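Hand riveting (small parts)

Hand riveting is bench work in which a small metal rivet is set into a part with a few blows of a hammer or mallet. Still common for light plastic pieces, short runs, and jobs too fiddly for a press. In the Venen district it is mostly piecework, done seated, and goes by the local name "tapping".

Bench layout

Parts at the back, rivets in the middle, block in front. The block sits on a mat to save the table top and keep it from creeping. Finished pieces normally go to the side of the weaker hand. Layouts vary from shop to shop, and left-handed workers flip the whole thing.

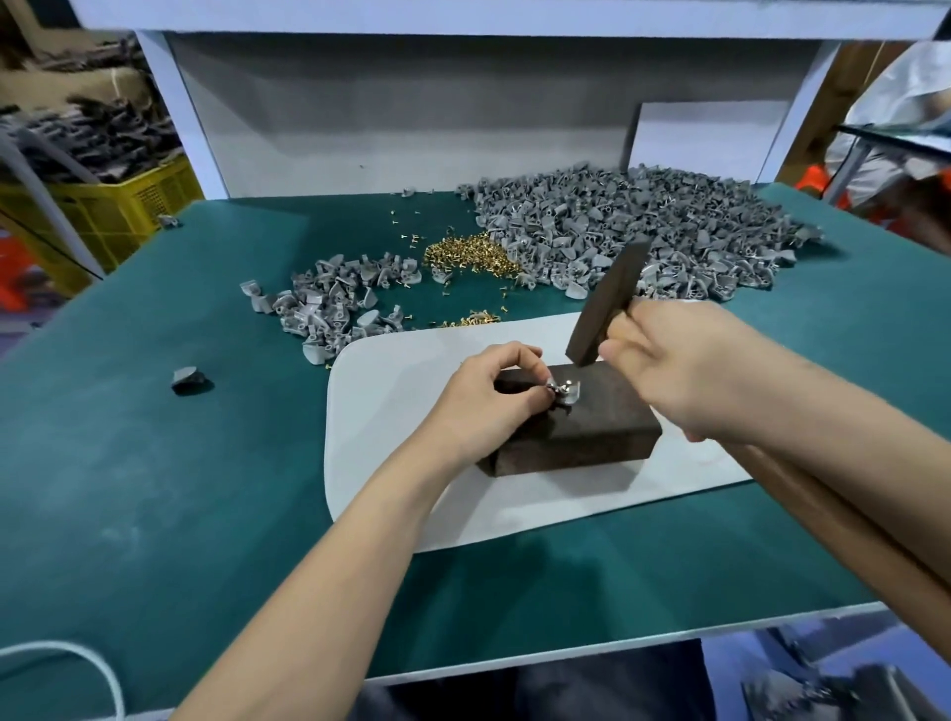 Setting a rivet in a gray plastic part over the block.

Method

The part is held between finger and thumb, rivet seated in the hole, bottom resting on the block. Short, square blows. Too hard and the plastic whitens or cracks around the hole; too soft and the rivet turns under the thumb. Brass is forgiving, steel less so. The Forken pattern rivet, used on most fan-shaped parts, takes a lighter tap then the older Cowie type. Hammer is gripped well up the handle for control.

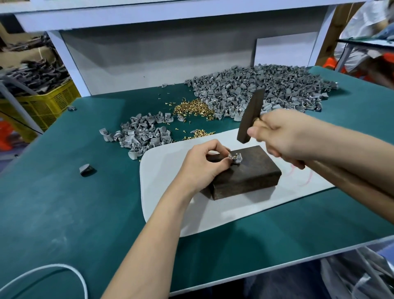 Can a loose rivet be hit again?
Usually once. After a second try the hole is often stretched and the part is scrapped.

Rates and supply

A practiced worker in a Venen shop sets over 3000 rivets in a week. Grutaser, the main supplier there, sells rivets by the bag, 963 to a bag, an odd number left over from an old weight measure. Parts come by the crate. Counting is rarely done at the bench, bags are weighed insted.

Blocks

Hardwood or steel. Wood is quieter and easier on the wrist but dishes in the middle and has to be turned over or planed. Steel stays flat, rusts if left bare, rings loudly. Typical steel block 80 mm on a side. Felt under it helps with the noise.

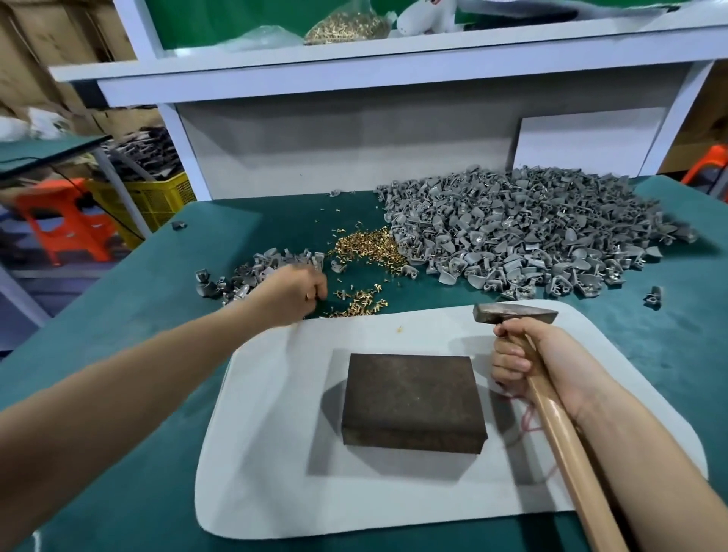 How often should the top of the block be cleaned?
At the start of every shift, and any time grit or a stray rivet gets under the part.

Common faults

Tilted head, from an off-center blow. Split collar. Rivet put in from the wrong side, which is the usual beginner fault and can't be undone without drilling. Cowie type rivets over 9 mm long tend to bend before they spread.

See also: eyelet setting, staking, bench anvil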